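Skondden-list archive: Re: Sorting the shed switchboard spares before the move
From: Seija Karppinen
To: skondden-list
Date: Jan 5, 2022

Hi all,

Replying to Santeri's message about the spares and the move to the Pitutport shed. His is quoted below so you don't have to dig for it.

Santeri Valtonen wrote:
> The lease on the old shed runs out in July and the new
> place has less shelving. We have boxes of electrical odds
> and ends going back to when the pump house was rewired.
> I'd like to take the lot to the metal recycler and start
> fresh. If we need a contactor we can buy one. Is anyone
> against this?
>
> Also, Kuipers has quoted $3,379 for the new board,
> installed and tested. I think that's fair.
> Santeri

I'm against part of it. I agree the burnt and cracked stuff should go, and so should anything with no rating you can read. But the old irrigation pumps will be running off the existing board for at least one more season, whatever we decide about Kuipers, and some of the parts that fit it aren't made any more. Eetu had to track down an overload relay two summers ago and waited three weeks for it, with the lower paddocks going brown the whole time.

What I'd suggest is that we sort before we throw. Put brown paper down on a table, tip out one box at a time and write on the paper next to each pile. When the pile gets bagged, tear off the writing and put it in the bag. We did the plumbing fittings this way and the labels have lasted better than the marker on the ice cream containers did.

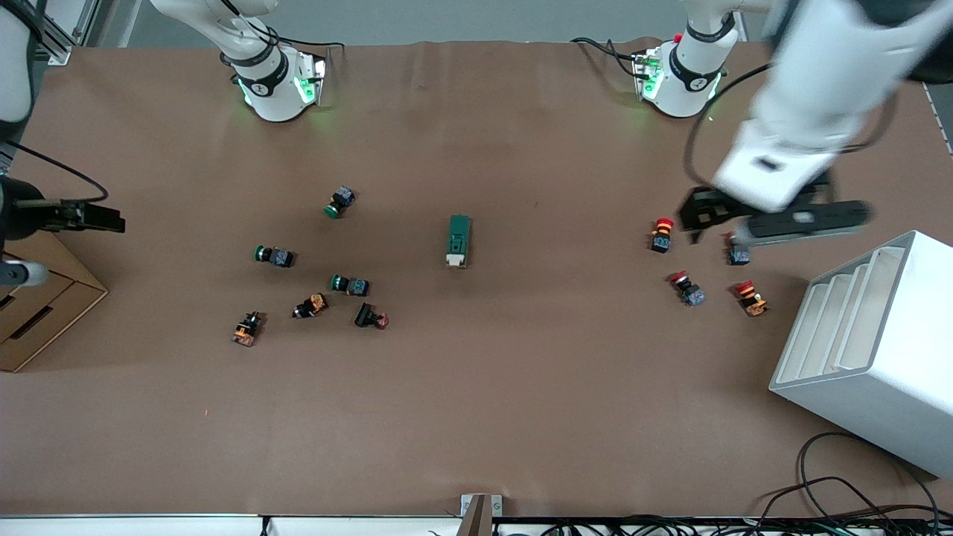

Electrical bits on brown paper.

As for what to keep, my list would be: anything that matches the existing board, terminal blocks in full strips, DIN rail over a ruler's length, and unused glands still in the packet. Loose screws can go in the general tin. I wouldn't keep push buttons unless the contacts test good on a meter.

Eun-seong has offered to do the testing if someone else does the carrying. She would like the parts sorted by voltage first, as we have both 24 volt and 240 volt coils and they look much the same from the front. Please don't plug anything in to see if it works. Anything going back into the board gets fitted by a licensed electrician – that was the rule at the old shed and I don't see a reason to change it.

On shelving, Orvokki measured up the new place and says the back wall will take 3 bays at 900 mm wide. Orkent sells a bay that size and we could get the bins to suit. If the spares fit in one bay, that leaves two for the pump parts and the fencing gear, and the chemicals stay in the locked cupboard as they are now.

On the quote, I think the price is all right but I'd want it in writing whether it includes removing the old board. When the bore was done the removal turned up as a separate line and we hadn't budgeted for it. We have up to $2,000 set aside for electrical work and the rest would have to come out of the water levy, so it needs to go to the next meeting either way. Santeri, could you ask them? I'd also ask if they will leave the old contactors with us.

One more thing about the move. The trailer registration is due again and the left tail light is out. It's the globe, I've checked the earth. If whoever has the trailer at the moment could let me know, I'll drop a new one around. I think it went to Eetu's after the tree came down but he says he gave it back.

I can do mornings for the sorting, any week but the school holidays. Bring your own gloves and reading glasses.

Seija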